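Home | Rentals | House Rules | Inspections | Contact

NAVARRO HALL – PRE-SEASON WALKTHROUGH
Done by: Sơn Vi

1. Front doors. PASS. Both open outward, both close. The left one closes with an opinion.

2. Exit signs. PASS, lobby and main hall. FAIL, back stairs. The sign by the coat room is lit but points at the coat room. Anyone fleeing a fire will at least leave properly dressed.

3. Extinguishers. PASS with comment. All in date. The one in the kitchen was behind a stack of folding chairs, which I moved. Same comment as February, same chairs.

4. Stage steps. FAIL. The second tread rocks. Someone has wedged it with a folded Skallura catering menu. Take out the menu and put in screws.

5. Wall coverings and surfaces. PASS. The rule in the rental packet has not changed: decorate as you please, but keep patterned panels flat, keep corners square, and don't hang anything over a vent. Taste is outside the scope of this checklist. I have seen pink leopard spot on three walls over a brown marble-patterned slab, and there is no box on the form for it.
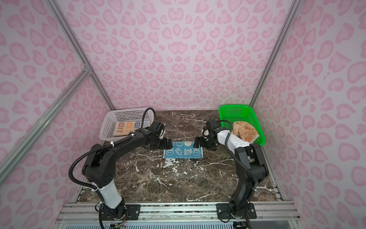
Clastov, April 14, 2018

6. Kitchen. PASS with comments. Gas shutoff turns freely and is labeled. The hood filter was last cleaned by someone who did not care for cleaning. The fridge holds one jar of pickles, no name, no date. I left it where it was, out of respect.

7. Occupancy card. FAIL. The card by the door says 80. The card in the office says 987, and that turns out to be the old permit number, copied into the wrong line. Please throw out the office card before a wedding party finds it.

8. Electrical panel. PASS. Breakers labeled, mostly in English. Breaker 2 is marked "DON'T." I didn't.

9. Emergency lights. PASS in the hall. The Verkine unit over the back stairs came on when tested, thought about it, and went off. New battery, please – it is a cheap one.

10. Restrooms. PASS. Grab bar tight. Hot water arrives if you are patient.

11. Parking lot. PASS with comment. The pothole is larger than last time. The cone standing in it is now mostly a hat.

Open items: 2, 4, 7, 9. I will be back to look at the steps before the first rental. Keys are in the usual drawer, under form 1736.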